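바둑판 사진 모음 – 까만 대리석 무늬 위에 펼친 밝은 판

4월 22일에 올립니다. 오랜만에 바둑 사진 페이지를 새로 만들었어요! 지난번 보드게임 사진 모음에 "바둑은 왜 없어요?"라는 댓글이 꽤 달려서 계속 마음에 걸렸거든요. 저는 바둑을 둔 지 11년 됐는데 실력은 아직도 6급 언저리에서 왔다 갔다 합니다(컨디션 좋은 날은 조금 더 버티고, 졸린 날은 바로 무너져요). 그래도 판이랑 돌 구경하는 건 누구보다 좋아합니다. 남의 집에 놀러 가서도 바둑판이 있으면 일단 가까이 가서 귀퉁이부터 만져 보는 사람이에요.

두툼한 나무 바둑판이나 조개로 만든 백돌 같은 걸 기대하셨다면 미리 말씀드릴게요, 그런 건 안 나옵니다. 판은 밝은 황갈색의 소박한 판이고, 돌 담는 그릇도 멋 부린 게 아니에요. 대신 바닥이 화려합니다. 검은 바탕에 금빛 줄무늬라니, 처음 깔았을 때 저도 "이거 너무 호텔 로비 같은데?" 했다니까요. 그런데 판을 올려놓고 보니까 마음에 쏙 들어서 그대로 쓰고 있어요.

사진은 세 장뿐인데 하고 싶은 말이 많아서 글이 길어졌습니다. 사진만 보실 분은 쭉쭉 내려 주세요.

1. 판부터 놓고 시작

바둑판은 역시 아무것도 없을 때가 제일 예쁜 것 같아요. 가느다란 검은 줄이 촘촘하게 지나가고 화점이 콕콕 찍혀 있는 그 모양이요. 네 귀퉁이가 살짝 둥글게 처리된 것도 좋아합니다. 각진 판은 가방에 넣고 다니다 보면 꼭 모서리부터 상하더라고요. 예전에 쓰던 판은 결국 한쪽 귀가 너덜너덜해져서 테이프를 붙이고 다녔는데, 삼삼에 돌을 놓을 때마다 그 테이프가 눈에 들어와서 영 집중이 안 됐어요.

검은 바탕의 무늬는 금색이랑 황갈색이 가늘게 섞여 있어요. 판 색깔이랑 비슷한 계열이라 그런지 생각보다 안 싸웁니다. 다만 반사가 문제예요! 빛이 들면 바닥이 번쩍해서, 판 왼쪽에 번개 친 것처럼 하얗게 번졌습니다. 각도를 바꿔 볼까 하다가 이건 이것대로 멋있어서 그냥 실어요.

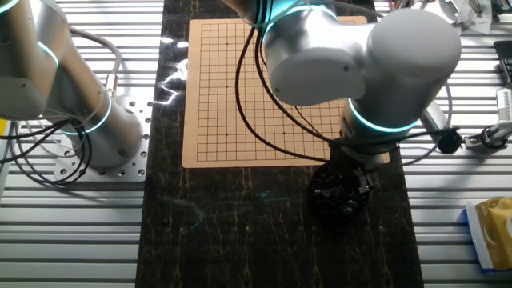 2. 돌 하나 가까이서

저는 흑돌 쪽을 편애합니다. 집에서 둘 때도 돌 가리기를 하면 속으로 흑, 흑, 흑 하고 빌어요. 먼저 둘 수 있어서 그런 것도 있는데, 솔직히 말하면 생긴 게 더 좋아서예요. 매끈하고 까만 게 꼭 갓 씻은 콩 같잖아요.

바둑을 저한테 처음 가르쳐 준 친구가 Amr Ghoneim인데, 이 친구는 완전히 백돌파입니다. 흑을 잡으면 첫수부터 책임을 져야 해서 싫대요. 덤도 있으니 백이 마음 편하다나요. 잘톨턴(Jaltilton)에 살 때 같은 건물 위아래층이라 저녁마다 만나서 뒀는데, 제가 흑을 하도 고집하니까 나중에는 돌 가리기도 안 했어요. 그냥 제 앞에 까만 돌을 밀어 주고 시작했습니다. 그때 둔 판을 공책에 적어 두던 시절이 있었는데, 마지막으로 적은 번호가 779번이에요. 제가 몇 번 이겼는지는 적지 않겠습니다.

가까이서 보면 판도 다르게 보여요. 멀리서는 그냥 황갈색 네모인데, 다가가면 반질거리지 않고 차분한 무광이에요. 줄도 생각보다 얇고요. 줄이 판 끝까지 꽉 차지 않고 가장자리에 여백이 남아 있는 것도 이렇게 봐야 잘 보입니다. 저는 이 여백이 좁은 판을 좋아해요. 여백이 넓으면 판이 괜히 커서 자리만 차지하더라고요. 물론 너무 좁으면 1선에 놓은 돌이 떨어질 것 같아서 불안하긴 합니다(끝내기에서 제일 떨리는 게 그거예요, 계산이 아니라요). 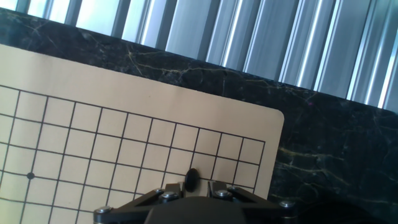

교차점 바로 곁의 흑돌 한 알. 왼쪽 옆면에 빛이 은은하게 비쳐요.

이 사진은 화점이랑 흑돌을 비교해서 보시면 재미있어요. 화점은 정말 조그만 점이고 돌은 통통하잖아요. 초보 때는 저 점이 무슨 특별한 자리인 줄 알고 화점에만 줄줄이 놓았습니다. Amr가 한참 보고 있다가 "점 잇기 하는 중이야?" 하고 물어봐서 둘이 배를 잡고 웃었던 기억이 나네요. 지금도 첫수는 웬만하면 화점에 둡니다. 소목 정석은 외워도 외워도 도망가요.

줄이 비스듬하게 나온 것도 저는 좋아요. 바둑책에 실린 그림은 늘 반듯하게 서 있어서, 이렇게 기울어진 줄을 보면 갑자기 낯선 게임처럼 보이거든요.

3. 그릇에 수북한 백돌

흑돌 편애한다고 실컷 써 놓고 이런 말 하기 좀 그렇지만, 이번 사진 중에 제일 마음에 드는 건 백돌입니다. 동그랗고 투명한 플라스틱 그릇에 담겨 있는데 거의 테두리까지 차 있어요. 납작하고 하얀 돌이 서로 겹쳐 있는 게 꼭 박하사탕 같지 않나요? 한 알 집어 먹고 싶은 생각이 든 적이 한두 번이 아니에요.

원래는 뚜껑 있는 나무 바둑통을 사려고 했어요. 로즐리(Rosley)라는 중고 가게에 괜찮은 게 하나 있어서 며칠을 들락거렸는데, 결심하고 간 날 하필 팔렸더라고요. 빈손으로 나오기 아쉬워서 다른 선반에 있던 투명 그릇을 2000원 주고 집어 왔습니다. 그런데 써 보니까 투명한 게 편해요. 얼마나 남았는지 옆에서 다 보이고, 손을 넣을 때 입구도 넓고요. 단점은 소리입니다. 나무통은 달그락인데 플라스틱은 촤르륵 하거든요. 밤늦게 두면 좀 눈치가 보여요.

판은 이번에는 모서리가 대각선으로 가게 돌려서 놓인 모습이에요. 마름모처럼 놓으니까 밝은 판이랑 까만 바닥이 확 갈라져 보이죠. 판 위는 깨끗하고 화점만 여기저기 보입니다. 두기 직전의 이 느낌이 참 좋아요. 아직 아무 실수도 안 했으니까요! 백돌은 판 오른쪽 아래 변 바로 밑에 있고, 반대편 왼쪽 위 귀 근처에는 울퉁불퉁한 질감의 까만 통이 있어요. 까만 바닥에 까만 통이라 처음 보시는 분은 한 번 더 찾아보셔야 할지도 모르겠네요.

왼쪽에 금색 휴지갑도 같이 나왔습니다. 바닥 무늬랑 색이 은근히 맞아서 소품 같기도 해요. 바둑 둘 때 휴지는 꼭 옆에 있어야 합니다. 저는 과자를 먹으면서 두는 버릇이 있어서요(돌에 가루 묻으면 진짜 안 지워져요, 특히 백돌).

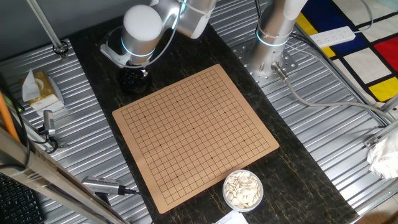 4. 댓글로 자주 받는 질문 몇 가지

바닥 무늬 어디 거냐고 물어보신 분이 계셨는데, 폰타나(Fontana)라는 이름으로 나오던 무늬예요. 같은 무늬로 흰 바탕도 있었는데 그건 밝은 판이랑 같이 두니까 경계가 흐릿해서 저는 까만 쪽을 골랐어요. 바둑판이 진한 색이라면 흰 바탕도 예쁠 것 같습니다.

까만 바닥에 먼지 안 보이냐고요? 보입니다. 아주 잘 보여요. 사진 찍기 전에 마른 천으로 한 번 쓱 닦고, 돌아서면 또 앉아 있고, 그걸 반복하다가 어느 순간 포기합니다. 물걸레로 닦으면 얼룩이 남아서 저는 마른 천만 써요.

돌 씻는 방법도 물어보셨죠. 미지근한 물에 담가서 손으로 살살 굴린 다음 수건 위에 펼쳐 놓으면 끝이에요. 흑돌이랑 백돌을 한꺼번에 씻으면 나중에 나누는 게 일이니까 꼭 따로 하세요. 저는 한꺼번에 했다가 수건 앞에 쪼그려 앉아서 드라마 한 편을 다 봤습니다.

이런 얇은 느낌의 판으로 두면 손맛이 없지 않냐는 질문도 있었는데, 맞아요, 없어요. 딱! 하는 소리를 좋아하시는 분은 두꺼운 나무판을 쓰셔야 합니다. 저는 판을 이리 돌리고 저리 돌리고 자주 옮기는 편이라 이쪽이 편하고요. 소리가 그리우면 풀타(Fulta) 카페에 가서 거기 나무판으로 한 판 두고 옵니다. 커피는 그냥 그런데 바둑판이 좋아요. 창가 자리 판이 제일 두껍습니다.

5. 다음 모음은

6월쯤에 한 번 더 올릴 생각이에요. 그때는 초반 포석이 끝난 판, 돌이 제법 깔린 판을 찍어 보고 싶어요. 까만 바닥에 흑돌 백돌까지 다 올라오면 얼마나 복잡해 보일지 저도 궁금합니다. Amr한테도 기보 하나 골라 달라고 말해 놨는데, 분명히 자기가 백으로 크게 이긴 판을 보내올 거예요. 혹시 사진으로 보고 싶은 모양(축이라든지, 빈삼각이라든지, 무서운 대마라든지) 있으면 댓글에 적어 주세요. 제가 놓을 수 있는 모양이면 놓아 볼게요.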